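Gripper drops soft things on the way to the pan – servo too weak or something else?

Posted in Workshop and home builds, 5/5/19

Skakodier

I've been building a small arm at our shared workshop since February. It is meant to pick up toy vegetables from a table and put them in a pan, and later to load bowls on and off a little tracked base. The arm is printed, bolted together, with hobby servos at the joints and one servo for the two fingers. The base drives fine and I have no complaints about it.

The trouble is the grip. The arm goes down to the toy, the fingers close, it lifts, and then somewhere between the table and the rim of the pan the toy slides out. It happens with the carrot and the aubergine in particular. The corn mostly stays put. If I hold the toy up to the fingers by hand and close them, it grips well and I can tug on it without it coming loose. 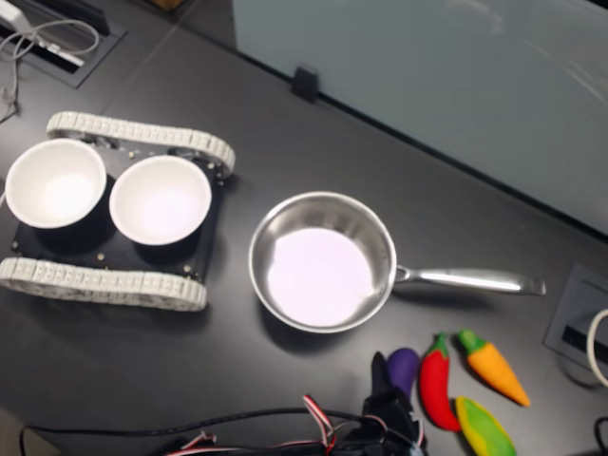
The bench with the base, the pan and the toys laid out.

What I have tried so far:

Closing the fingers further. The servo buzzes and gets warm after a minute or so, and the grip is no better.
Slowing the lift to half speed. It drops them less often, but it still drops them.
Swapping the finger servo for another of the same type. No change.

All the servos share one supply through the controller board. I haven't measured anything under load. The fingers are bare printed plastic with nothing on the inside faces. I have reprinted them twice because the first pair flexed.

The rules for our open evening say the arm has to do the whole run without being touched, so I would like to get this sorted before I go any further with the bowls. Should I buy a stronger servo, or am I missing something? I would prefer not to redesign the whole wrist if I can avoid it. 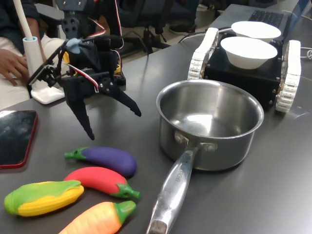

Kametti

Before you spend money, put a meter across the supply at the servo end and watch it while the arm lifts. You say it grips well when the arm is standing still and lets go when the arm is moving. On mine that was the voltage sagging. The shoulder and elbow take most of the current when they start to lift, the finger servo gets less than it needs, and it relaxes just enough for something smooth to slide out.

If the reading dips when the shoulder starts, you have found at least part of it. Things that helped on my arm, in the order I did them:

Thicker wire from the supply to the board. I had used thin hook-up wire for the whole run and it was far too long.
A separate feed for the finger servo, with the grounds joined. This made the biggest difference.
A large capacitor close to the shoulder servo. I used 4000 microfarads made up from what was in the drawer. Check the voltage rating and get the polarity right.
A pause after the fingers close and before the lift. I ended up at 30 milliseconds more than the servo needed to finish moving, and I wouldn't go shorter.

Also stop driving the fingers past the point where they touch the toy. The servo is pushing against something it can't move, and that is where your buzzing and heat come from. Find the angle where they first make contact, go a few degrees beyond and leave it there. A stalled servo also pulls a lot of current, so it could be making the sag worse.

Do the meter test first though. It takes five minutes and it tells you whether any of the rest is worth doing.

Lolus

Get a metal gear servo. Plastic ones are rubbish.

Minja

I wouldn't change the servo yet either. Bare printed plastic is slippery and I think your fingers are part of this. Line the inside faces with something that has a bit of give. I cut strips from a rubber glove and stuck them on with contact adhesive, and they lasted about 13 weeks before an edge lifted. Rough the plastic up with sandpaper first or they peel.

Where you grab matters too. A carrot tapers, so if you take it near the thin end the fingers squeeze it out like a bar of soap. Aim for the fat part and come in square across it. Same with the aubergine – go for the middle of the body and keep away from the stem. The corn may be staying put because you happen to be taking it in a better place.

If you log the runs, write down which toy it was and where you gripped it as well as whether it dropped. I had 221 runs in a notebook before I noticed that nearly all my failures came from one approach angle, and I could have saved myself a good few evenings.

Wichai Chantharasri had a similar thread on here about lining fingers with silicone. Search for "soft pads" and it should come up. The part about letting the adhesive cure overnight is worth reading before you start.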